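Four Cottages and a Lake Road

Mar 8, 2023

The owner of the Rinerley cottages did not plan on running vacation rentals. She bought the first one to live in, and the other three came up for sale over the next nine years.

"I was working at the Staniforth ferry office and people kept asking where they could stay," she says. "There was one motel. I got tired of giving the same answer."

All four cottages are within walking distance of the lake, and each has a full kitchen. Guests stay a week on average, longer in October when the leaves turn.

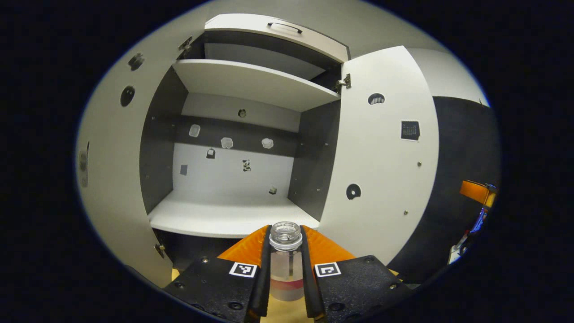 Cabinet with two shelves and two front doors.

Rinerley has 1,186 year-round residents, and she says most of them are used to visitors by now. The bakery opens early in season — a change she asked for — and the Flamska trail starts behind the church.

"People want to know what there is to do when it rains," she says. "I tell them to drive to Hultero and have lunch."

She has no plans for a fifth cottage. Bookings for fall open next month, and dogs are welcome in two of the four.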